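Home Talks Archive Speakers Contact

Can a Machine Do the Chores Yet? Speaker notes
August 10, 2020
By Nawal Badawi

Opening. Thank the hosts at Cassim. State the question plainly: which jobs in the home or on the shop floor may now be handed to a machine, and which may not?

The case for this talk is computer repair. Most of the audience will have opened a desktop computer or paid a shop to do so. It is careful work in a small space, with cables along one side and a processor that must be handled squarely.

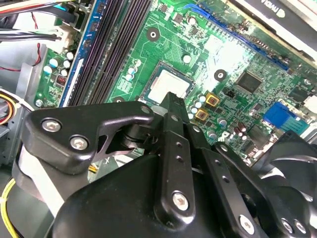

Floor cleaning remains the usual success story, and it should be acknowledged. A floor is flat, and a missed patch does little harm. Repair work is less forgiving. A bent contact in a socket may cost the customer a new board.

Give the Uler workshop figures slowly. In July the shop logged 511 bench jobs, of which some 668 had been forecast. Staff still did the fine handling on every one. The machine trials at Tumier were kept apart from paid work, and their results should not be mixed with these.

Pause. Mention the retention lever – a part that a trained person moves without thought, and that a machine must find, reach and press in the right direction. 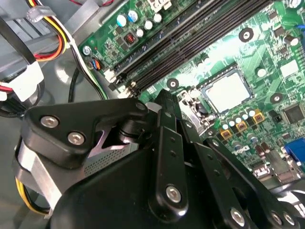
Is a shop better off buying a machine for this work today? For most shops the answer is still no, as a skilled person is quicker and can change task without notice.

Explain that the difficulty lies in touch as much as in sight. Glare on a board can hide small parts, and a gripper can block the view of the very place it is reaching for. People manage this by feel. Rirkov has asked for better touch sensing in its next round of trials, and the speaker supports that request.

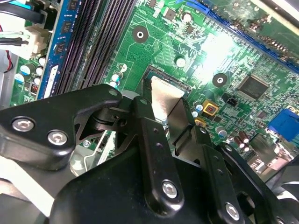
Points for discussion

Ask which chores members would hand over first. Allow two minutes. Close with the date of the next talk – check with Nuwan Fakir beforehand.

Comments (2)

Bench hand: I would let a machine sort screws tomorrow. Sockets, no.

R. from Cassim: Will the slides be put up with the notes? I missed the part on touch sensing.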